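Search questions and topics Go

Large metal bin for small stuff on a wooden table – good idea or a pain?

3 min read

I've been sorting out my craft and odds-and-ends situation since November and I've hit a wall, so I'm hoping somebody here has been through it. I used to keep all the little things (game pieces, bright plastic bits, the kids' tiny packets of whatever) in stacking plastic drawers. The drawers crack, the fronts fall off, and you have to open every one of them to find the thing you want. So last month I bought a big rectangular gray metal bin from Lulleck, and it now lives on top of my work table. Everything gets dumped in there and I fish out what I need.

I like it a lot more than I thought I would! Bright stuff shows up really well against the gray and I can see most of it at a glance. But I have a few problems:

First, the table. It's a light wood top and I'm pretty sure the bottom edges of the bin are going to chew it up if I keep shoving it back and forth. I already have one gray smudge that doesn't want to come off.

Second, the noise. Dropping anything into a metal bin at nine at night when there's a kid asleep on the other side of the wall is a terrible plan.

Third, the small flat things slide into the corners and I can't get my fingernails under them. I've ended up tipping the whole bin, and then everything slides to the other end and I start over.

I looked at the fabric liners Hustov sells but they only come in dark colors, and I'd lose the thing I like best about the bin, where I can see what's in it. Has anyone put something in the bottom that's still pale enough to see small pieces on? And what do you do about the table? I'm on carpet so I did think about just putting the bin on the floor, but my knees say no.

Accepted answer

I've had a metal bin on a wooden table for years, so I can help with most of this.

For the table, get stick-on felt, the kind you buy in a sheet and cut yourself. The little round dots always slide off and leave glue behind. Cut strips and run them along the outside bottom edge, all 4 sides. Wipe the metal down with rubbing alcohol before you stick anything on it and let it dry completely. I skipped that the first time and the strips were hanging off by the weekend. With the felt on, my bin glides and I haven't had a new mark.

For the smudge you already have, try a white pencil eraser before you try anything wet. It's metal rubbing off on the wood and a lot of the time it just lifts. If it doesn't, a tiny bit of dish soap on a damp cloth, go with the grain, dry it right away. Don't go at it with the scrubby side of the sponge – ask me how I know.

For the noise and the corners you can fix both with one thing, a sheet of thin craft foam in light gray or cream. Cut it a little too big on purpose so it curls up the sides a bit. That little curve is what keeps flat pieces from getting stuck, they ride up the slope and you can pinch them. Mine came from Zaseck in a roll and I've replaced it once.

Also sort by size before you dump! I know the whole point is dumping, but if the really teeny things go in a shallow dish that sits inside the bin, you'll stop losing them under the big ones.

Another answer

Second vote for craft foam but please don't glue it down. I did, with spray glue, and crumbs and glitter got under the lifted edge and I had to scrape the whole mess out with an old gift card. Loose is better. Take it out, shake it over the trash, put it back.

One thing I'd disagree with is sorting by size. I sort by color because that's how I look for things. If I want the yellow one I'm thinking yellow, I'm not thinking medium. My teals and yellows go at one end and reds at the other, and it stays that way for maybe 3 days before my family gets at it, but it's a good 3 days.

If the bin is really large, check how heavy it is when it's full before you slide it anywhere near the table edge. I moved mine back a hand's width and felt better.

Another answer

just get a plastic one?? Aebischer makes a big gray one, doesn't scratch, doesn't clang. I had metal and gave it away.

527 people found this page helpful
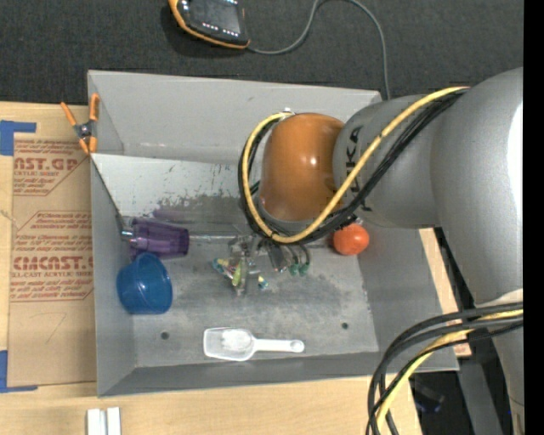 Gray metal bin on a light wood tabletop, with small teal, yellow and red bits showing up near the middle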